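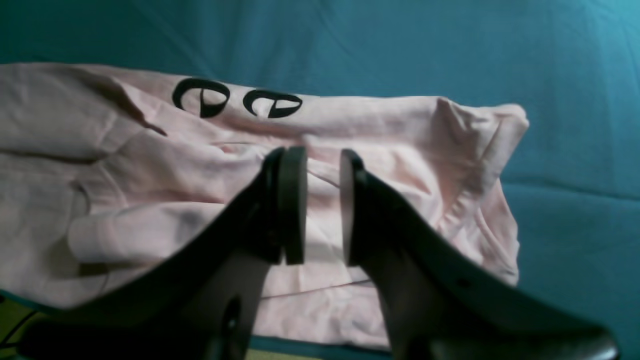 4. How the thief gets into the story

Church theft is a modest crime with a good press agent. Of the 1,873 local crime items in our collection, 51 deal with money or goods taken from a place of worship, and nearly every one got more room on the page than a stolen car would. Zacharias read the items for length and placement, Đào read them for wording, and the two compared notes in July, when they disagreed mainly over whether a candlestick is "goods" or "furnishings." We let it be both.

The most striking feature of these reports is how late the money turns up. A report of a burglary at a hardware store opens with what was taken. A report of a burglary at a church opens with the building's age, moves on to the pastor's feelings, and reaches the contents of the poor box somewhere near the end, often with a note that the sum was small. In the Cikach paper, one item never got to the sum at all. It did find space for the date of the organ's last tuning.

Pastors are quoted early and at length. They forgive the thief, usually by the second paragraph, and then ask that he return the key. Police are quoted later and do not forgive anyone, though they do remind readers to lock side doors. Engström has suggested that the two quotes could be swapped between papers without any reader noticing, and we tried this on a pair of items from Breathnach and Wimby. Madigan, who had coded both items herself, noticed at once. We report the result for completeness.

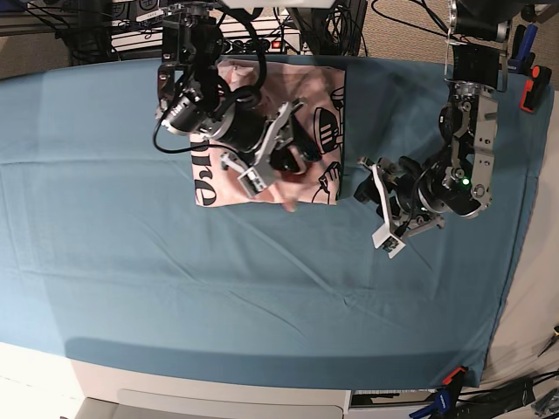 Figure 2. Pale pink garment with black line-art graphics, folded on a teal-blue cloth, with two robot arms.

The word "desecration" deserves its own paragraph. It appears where a window was broken and where one was left open. It does not appear in the single item where a sacred object was badly damaged, which the Sirkier editor ran under the word "mishap." Kassa reads this as caution, given that the case was still before a judge. The rest of us suspect the headline simply had to fit over one column.

Follow-up is thin. Only 4 of the 51 thefts were mentioned again after an arrest, and in 2 of those the arrest was a side note to a story on the new roof. A reader who depended on these papers would conclude that church thieves are numerous, sorry, and never caught. Court records, to which we turn in Section 5, give a duller account, in which the same few people are caught fairly often and their regrets are harder to establish.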